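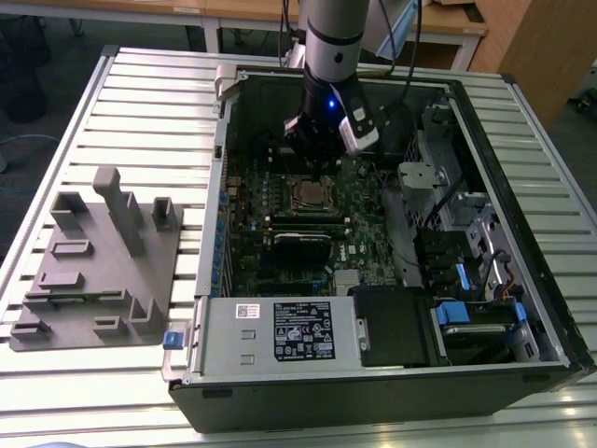

The arm over the open desktop tower, with the fixture plate on the table to its left.

I am setting down an account of the fault we recorded in March on the Tollcombe disassembly cell, as several readers have written to ask why the work there was suspended. The opinions are my own. The facts have been checked against the cell log by Kumaresan Kurup, who was at the controls on the day.

The cell removes processors and memory from retired desktop computers. On the Friday in question it was working through a batch from Niris, and the arm had completed 12 towers without an alarm. On the next one it moved down toward the processor and did not stop at its approach height. It continued until the gripper pressed on the retention bracket. Mr. Kurup used the emergency stop. No person was inside the marked area and no one was hurt. The motherboard was bent and had to be scrapped.

The arm has a force limit, and our first question was why it had not acted. The log shows that the limit had been raised to 155 newtons during a test with a stiff connector and was never put back. The setting is kept in a file that loads at startup -- the operator's screen does not display it. The cell had run for 2 weeks in that condition.

The second finding concerns height. The program took its height from a stored model of the case. The Niris units use a case of the same outer size, but the board sits higher inside it. The camera on the wrist was being used to find the processor from side to side only. Its data could have warned us, and the program did not ask for it.

Radu Bucur has since moved the force limit to the operator's screen, where any change must be confirmed by a second person. A touch check on the metal edge of the case is now carried out before each descent. The startup file is compared with an approved copy every morning.

I approved the original test and did not ask for a written record of the changed setting. That omission was mine. The log holds more than 3000 earlier cycles, and we are still reading through them for smaller contacts that may have passed without notice. The cell remains at reduced speed until that review is finished.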